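# Zalamia – a slower sort of reader for people who follow too many websites

If you're anything like us, you have a browser with so many tabs open that the little icons have given up and turned into slivers. You meant to read them all, you really did, and then Thursday came along with another lot. Zalamia was made for that pile. It's a reading app for your computer and your phone which gathers up the blogs, newsletters and forums you follow, puts them in one quiet place, and brings you a small edition of them each morning, at whatever hour you like to have your tea.

We're a small firm in Clutamcombe, and we've been making Zalamia in one form or another since Soledad Zúñiga wrote the first version for her own use (it ran on an old laptop under the stairs, and it crashed every time somebody posted a recipe with a fraction in it). It has come a long way, we're pleased to say, and fractions are fine now.

## What it does

You give Zalamia the addresses of the sites you care about, or forward it your newsletters, and it does the collecting. You choose how long your edition should be. Most people start with 60 minutes of reading a day and then quietly turn it down, which we'd encourage! Anything that doesn't fit waits in the back room, a plain list you can search whenever you remember that somebody, somewhere, wrote something good about sourdough or satellites.

There is no feed to scroll and there are no likes. You can, if you want to, share an edition with friends through what we call a Herrera circle – up to 100 people, each of whom can leave a note in the margin for the others to find. Circles are private, and you can leave one without anyone being told. Several book groups use them, and at least one family spread over three countries who mainly seem to argue about cricket.
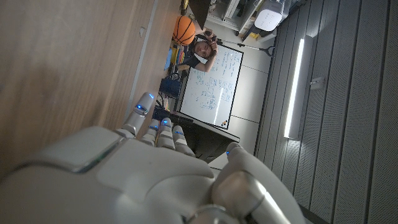
*Robotic hand, one finger straight and the others curled.*

## Anusia, the sorting helper

Anusia is the part of Zalamia that decides what goes at the front. It looks at what you finish, what you skip and what you save, and it shuffles the next edition to suit. You can see its reasons by pressing the small question mark beside any article, and you can tell it off with one tap if it has got hold of the wrong end of the stick. You can also switch it off entirely, in which case your edition comes in the order things were published and everything else carries on just as before.

Your reading history stays in your own account and we don't sell it or lend it to anybody. If you close the account, the history goes too.

## Plans

| | Free | Full |
|---|---|---|
| Sites and newsletters | 60 | 1,014 |
| Saved articles | 200 | No limit |
| Herrera circles | Join only | Start and join |
| Anusia | Yes | Yes |
| Offline reading | No | Yes |

People do ask about 1,014. It was the number of sites on Soledad's own list when we came to set a ceiling, and it didn't seem fair to offer less than she was using herself.

## Before you start

- You'll need an email address and a reasonably recent browser.
- If you're moving from another reader, export your list as an OPML file and drop it on the welcome page. Folders come across as they are.
- Newsletters need forwarding to the private address you'll find under Settings, then Post.
- The phone app works on its own, but it's easier to set things up on a bigger screen.

The October update brought larger type, a proper dark page for night owls and a much better search of the back room. Audio editions are still being worked on – we have a voice we like, but it says "Clutamcombe" very strangely and we'd like to sort that out first.

Questions can go through the Help link in the app, and one of us will write back, usually within two working days.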